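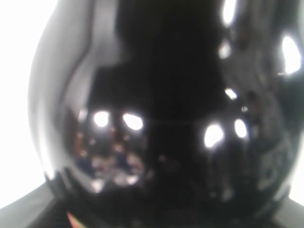
図1 光沢のある黒い丸みのある面と、そこに映り込んだ白い光

Trokau 卓上調味料記録 README

概要

Trokau は、食卓や作業台に置かれる調味料の容器と、その周りの小物(トレイ、紙、ふた類)の置き方を文字で書き留めた表形式の記録です。収録は3,878行で、1行が「ある時点で卓上にあった一つの物」に対応します。このうち容器の行が2,481行を占め、残りはトレイ、紙、その他の小物です。

記録はUllgateとEllbridgeの2か所の台所で取りました。どちらも白い天板の机を使っていますが、机の寸法は異なります。寸法は tables.csv に書いてあります。

ファイル

items.csv 本体。文字コードはUTF-8、区切りはカンマ、先頭行は列名です。
tables.csv 机の一覧。幅、奥行き、高さ(単位はミリ)。
vocab.txt 色と材質に使う語の一覧。
CHANGES 変更履歴。6月の版から列名を英語に統一しました。

items.csv の列

item_id 物ごとの番号。欠番があります。
place ullgate または ellbridge。
kind bottle、jar、tray、paper、other のいずれか。
cap_type ふたの形式。screw、flip、none、unknown。
cap_color ふたの色。vocab.txt の語だけを使います。
body 本体の材質。glass、plastic、unknown。
content 中身。液体、粒、粉、空、不明。
on_tray トレイの上にあれば1、なければ0。
time_band 朝、昼、夕の3区分。
note 自由記述。空欄が多い列です。

中身の書き方

content は外から見た状態だけで決めます。ふたを開けて確かめることはしていません。ガラス越しに粒が見えれば「粒」、細かすぎて粒が見分けられなければ「粉」とします。液体は色だけを note に残し、しょうゆかソースかの判断はラベルの文字が読めたときに限って書きます。濃い色の液体はよく似ているので、ラベルが裏を向いた行では種類が空欄です。
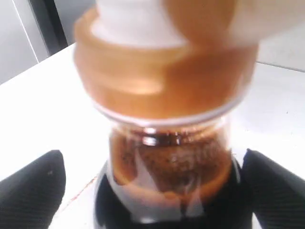

粒と粉の境目に数値の基準はありますか。
数値の基準は設けていません。50センチほど離れた位置から粒を見分けられるかどうかで決めています。迷った行には note に grain? と入れました。

色の語

vocab.txt の色名はSiqueira式の分類に合わせています。これは当方の台所記録で以前から使っている区分で、橙、琥珀、黄褐を一つの組にまとめます。透ける樹脂のふたは背景や中身の影響で色が変わって見えるため、細かく分けても記録者の間で一致しませんでした。旧版では orange と amber を別の値にしていましたが、現在はどちらも amber に統合してあります。元の値は復元できません。

白はひとまとめです。白い机の上の白いトレイ、白い紙はいずれも white とし、わずかな灰色がかりは無視します。

トレイと置き場所

on_tray が1になるのは、容器の底全体がトレイの内側に収まっているときです。縁に底がかかっている場合は0とし、note に edge と書きます。トレイの中での位置は、手前、中央、奥の3段階で note に入れますが、必須ではありません。Ellbridgeでは途中からこの記入をやめたため、後半の行にはほとんどありません。
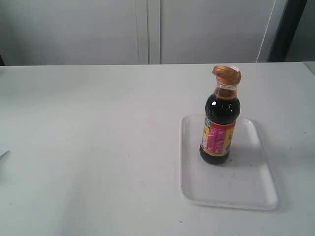 トレイの向きについては、長い辺が机の手前から奥へ向くものを縦、左右に向くものを横と呼びます。向きはトレイ自身の行の note に書くので、容器の行だけを取り出すと失われます。必要な場合は place と time_band を使ってトレイの行と突き合わせてください。同じ時間帯にトレイを置き直した行もあり、この方法では対応が一つに定まらないことがあります。

空のトレイも1行として数えます。重ねたトレイは、いちばん上の1枚だけを記録しました。

紙の扱い

紙の行は270行を超えます。包み紙、メモ用紙、丸めた紙、切れ端がすべて paper に入ります。しわや折り目の程度は note に flat、folded、crumpled の3語で書きました。破れた紙は、離れていれば別の行にします。机の上の汚れや細かなごみは対象外です。

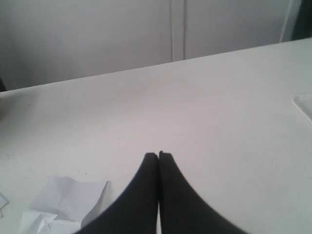
小さな紙の切れ端も1行になりますか。
爪の大きさ以上なら1行にします。それより小さいものは記録していません。Ullgateの初期の行にはこの決まりより前に書いたものが混ざり、ごく小さな切れ端が残っています。

既知の問題

cap_type の unknown は夕方の行に偏っています。
ねじぶたを flip と書いた誤りがあり、見つけたものは直しましたが、全行の見直しは終わっていません。
ラベルの色を書く列がありません。note に「赤、黄」などと入れた行はありますが、書き方はそろっていません。
容器の容量は測っていません。小瓶、大瓶という note の語は記録者の目安です。

用途

片付けの手順書づくり、置き場所の見直し、表の集計の練習に使えます。調味料の消費量や賞味期限を調べる用途には向きません。残量の列がなく、同じ容器が日をまたいで別の item_id を持つことがあります。

更新

Ellbridge分の追記は停止中です。Ullgate分は棚の入れ替えが済んでから続ける予定で、次の版では label_color 列を加えます。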